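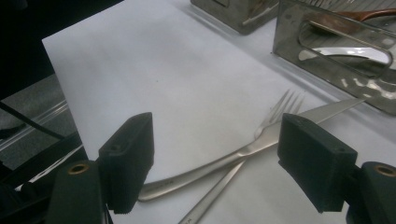
Fourchette et couteau de table Hafstein, acier inoxydable, sur feuille blanche.

Couverts de table Hafstein
Fabricant : Gallalent
Distribution : Trurkport

Description
Série de couverts en acier inoxydable pour restauration collective et usage domestique. La fourchette compte quatre dents, avec un manche à extrémité élargie, légèrement aplatie. Le couteau a une lame longue et plate et un manche étroit. Chaque modèle est vendu séparément ou en lot.

Conditionnement
Lot de 8 pièces : 4 fourchettes, 4 couteaux
Carton collectivité : 500 pièces, un seul modèle par carton
Les cuillères relèvent de la série Skokona et font l'objet d'une fiche distincte.

Entretien
Lave-vaisselle admis. Retirer les pièces en fin de cycle et essuyer. Ne pas laisser tremper dans l'eau salée ou javellisée. Éviter la laine d'acier et les poudres abrasives, qui rayent la finition. Pour les traces de calcaire, vinaigre blanc dilué, puis rinçage à l'eau claire.

Disponibilité
Lots de 8 en stock. Cartons de 500 sur commande, prochain arrivage en décembre. Retour accepté sous 90 jours, emballage non ouvert.

Renseignements techniques : Isamu Wada
Commandes collectivités : Rónán Fahy
Fiche mise à jour le mardi 27 septembre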